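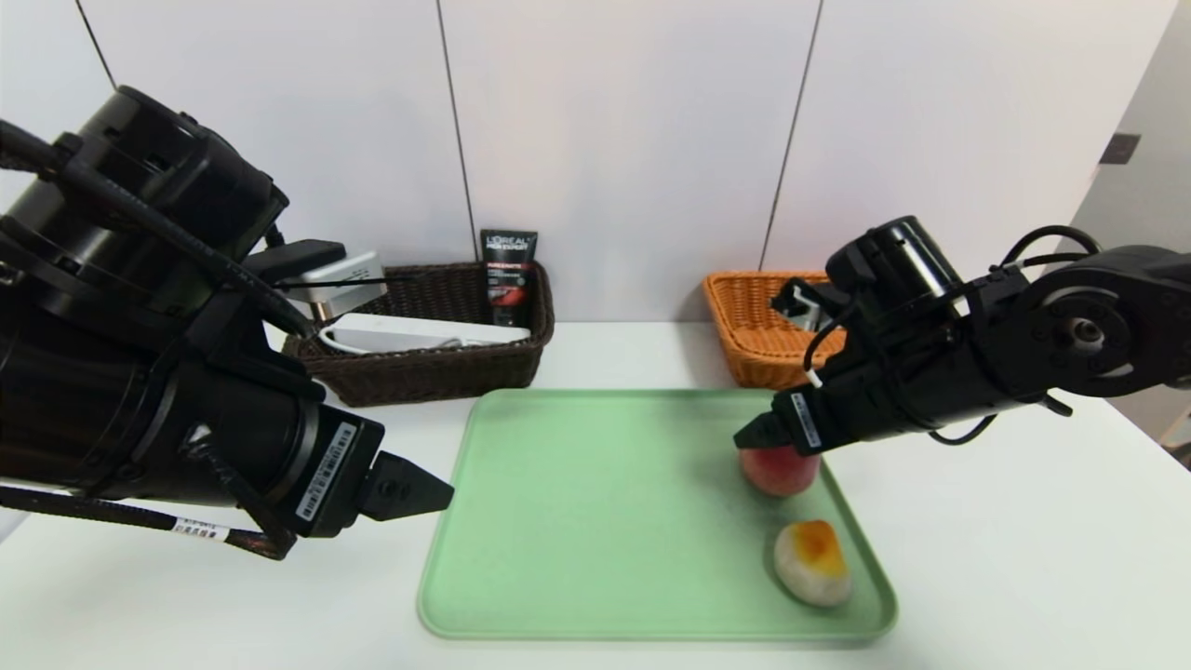

I have now bought the Skaken tray twice, the second time with my own money and a smile on my face, so you can guess where this review is going. The first one was a birthday present from my sister. It moved straight in on my white table and has been there ever since, and I like it so much that I got another for the bedroom.

Mine is the light green. On the shop page the color looked a little toothpaste to me, and I nearly swapped it for the gray, but in my place it comes across as a soft, minty sort of green that goes with pretty much everything I own (and I own a lot of brown and orange, as you'll have noticed if you read my shelf posts). Against a white table it's lovely. It makes the whole table look as if I had a plan!

What do I use it for? Everything that would otherwise roll away or wander off. Keys, hair ties, pens, the caps of pens, batteries I mean to test, a peach for later. The edges are raised and rounded, high enough that a lip balm stays put when you bump the table, but low enough that you can slide your fingers under whatever you're after. My old tray had a sharp lip all the way around and I used to scrape my knuckles on it every single morning. I don't miss it.

The bottom is flat and smooth, and that matters more than I thought it would. Small things are easy to pick up. If you've ever tried to fish a paper clip out of a ridged tray you'll know exactly what I mean. Crumbs come off with a damp cloth, and so did the ring from a leaky bottle of hand soap, which I was worried about. I've had one stain that took some work, from a beet (don't ask), and it came out with baking soda and a bit of patience.

Size is the thing to check before you order. It comes in three sizes and I have the middle one in both rooms. It takes up a good piece of the table, so if yours is narrow, measure first. I cut a sheet of newspaper to the measurements on the page and left it lying there for an evening, which told me more than the photos did. The small one would be nice by a front door. I looked at the large one at the Traltport store and it's really a serving tray, big enough for breakfast for two.

Now for the baskets, because people always ask about those too. I keep two wicker ones against the wall behind the tray, a dark brown one and an orange one. They are both from the Mussa range, and I bought them in June when the store was clearing out its spring colors. The brown is rectangular with low sides, and it's the workhorse. My white power strip lives in there with its cord coiled up, and whatever is left of the space goes to bathroom things on their way to the bathroom. There's a black tube of L'Oréal Men Expert in it that has been on its way for some time.

Low sides are great for this. You see what you have, you grab it, done. They're less great if you want to hide a mess, so if that's your goal get something deeper or something with a lid. The weave on the brown one is tight and I haven't had any snags, though I'd still keep it away from your good sweaters. The orange one has a lighter, warmer look and I'm a little bit in love with it. It brightens up that whole stretch of wall in winter, when it's dark by the middle of the afternoon and I start wanting to paint everything yellow.
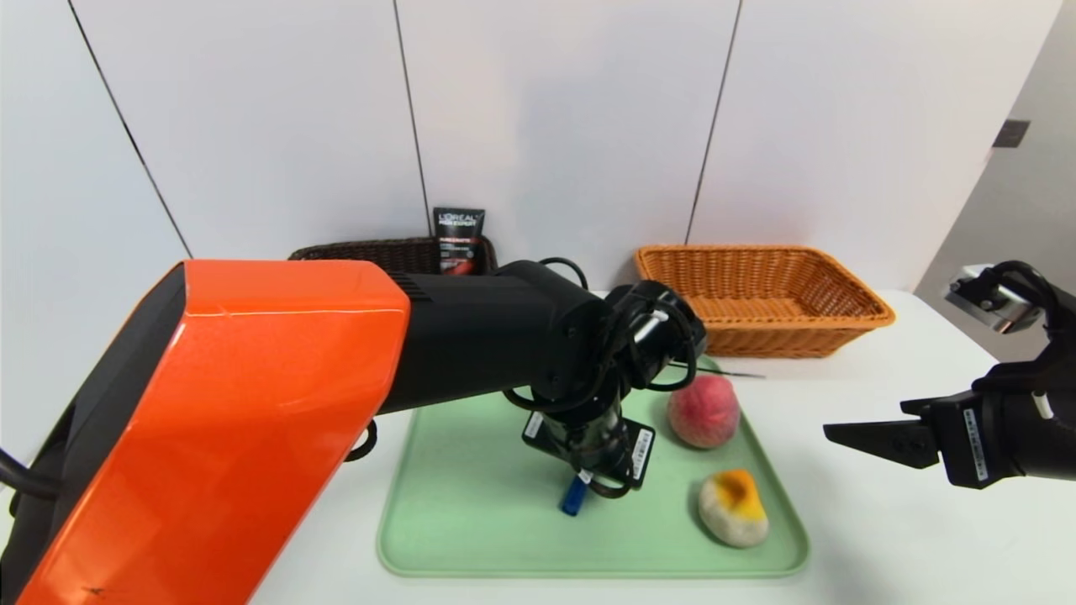 Fruit looks wonderful on the green, by the way. I didn't expect to care about that, but a peach with a good red blush on it is suddenly worth looking at when there's mint green underneath. Don't pile it up, though. This is a tray and not a bowl, and round things do like to travel toward the corners if you carry it at a tilt. One layer, a bit of space between, and you're fine.

Carrying it is my only real complaint. There are no handles, and with wet hands the rounded edge is a touch slippery. I wouldn't walk up the stairs with full glasses on it. Jonatan Holmgren, who left a comment under my last post, puts a thin rubber mat in his and says it solves the problem completely. I tried that for a week and took it out again, mostly for the sake of the color. If you have kids, go with the mat.

I also tried the Dronex desk tray last year, the one with the little compartments, and gave it away. Some people adore compartments. I kept putting things in the wrong ones and then feeling bad about it, and cleaning the corners took a cotton swab. With the Skaken I just tip everything out, wipe it and start over. It takes less time than finding the swabs did.

Would I buy it again? I did! If they ever bring out a dark orange to match the basket, I'll be back for a third. Until then the middle size in light green gets my warmest recommendation, and if you see the brown Mussa basket on sale, pick that up as well. The orange one sells out faster, so ask at the counter if it's missing from the shelf. They found mine in the back.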